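Home Forums Kitchen & Table Cleanup New Posts Search

Rice on a wooden table: sweep, wipe, or move house?

clorkden_dad
Posted 2025-09-07

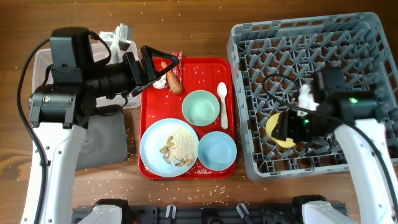
Red tray, light casualties. The table got the rest.

Looking for a method. I serve on trays because I was told trays contain the mess. As you can tell from the rice on the wood, the tray has other ideas. There's rice on the tray too, mostly by the carrot and along the bottom edge, so I suppose it's doing part of the job.

My usual approach is a damp cloth, which turns each grain into a small paste and moves it somewhere less convenient. The table has a nice warm grain and I'd like to still be able to see it in April. What do people do?

soupspoon102
Leave it alone for an hour. Go read something. Dry rice sweeps, wet rice smears, and you've been smearing. Then a bench scraper, held low, pushed toward one corner, with the tray under the edge to catch it.

Marrowfat
A bench scraper on a wood table? I did that once and I can show you exactly where. Use a stiff piece of card. The back of a cereal box is fine.

soupspoon102
Held LOW. If you're gouging the table you're holding it like a chisel.

Marrowfat
I was holding it like somebody who wanted to get to bed.

tidybynine
Can we back up to why the bowls are empty and the plate is a hill? You have two perfectly good bowls on that tray. Bowls have sides. Put the rice in a bowl and half this thread goes away.

clorkden_dad
The bowls are for other things.

tidybynine
What other things?

clorkden_dad
They haven't been decided yet.

Likix_fan
Silicone dough scraper, end of argument. I have the Chala one, the bendy one with the fat handle. Won't mark anything. Rice sticks to it a bit if it's still steamy, so soupspoon is right about waiting, much as it hurts me to type that.

Also, get the dishes off the tray first. People try to brush around the plate and you can't, it just pushes the rice underneath, then you lift the plate and start over.

peg_and_basin
Everyone is solving the table. The tray is the easy bit: clear it, tip it over the trash, rinse. I'd do the tray last so you can keep using it as a dustpan. And scrape the plate before it goes anywhere near the sink. Rice in a drain swells up, and then you'll be posting in Plumbing, where they are less kind than we are.

Nice big dish rack, by the way. What is it? Mine has straight slots and the bowls lie down in it like they've given up.

clorkden_dad
Trimano, gray plastic, the kind with the crisscross dividers. Good with plates. Bowls need some persuading.

Marrowfat
I had the same rack and took it back. Crumbs get down into every one of those little corners. You need a bottle brush to clean the thing that holds your clean dishes.

peg_and_basin
You rinse it once a week in the shower like a normal person.

Marrowfat
I refuse to shower with a dish rack.

hob1510
Handheld vacuum. Two minutes. I can't believe this is on its second page for some of you.

tidybynine
It's on its first page. And a vacuum is fine until the rice is damp and then you own a vacuum that smells like rice. Ask my hallway.

hob1510
Empty it afterward?

tidybynine
I see you have met a better class of household.

clorkden_dad
Update. Waited the hour. Cereal box card, long strokes with the grain, tray at the edge. Got nearly all of it, and the rest is in a crack I'd never noticed before and now think about a lot. Ordered the bendy scraper as well, to keep the peace.

soupspoon102
Wooden toothpick for the crack. Drag it, don't dig.

Marrowfat
First sensible thing you've said. What's for dinner tomorrow?

clorkden_dad
Couscous.

peg_and_basin
Moderator, please lock this before he does it.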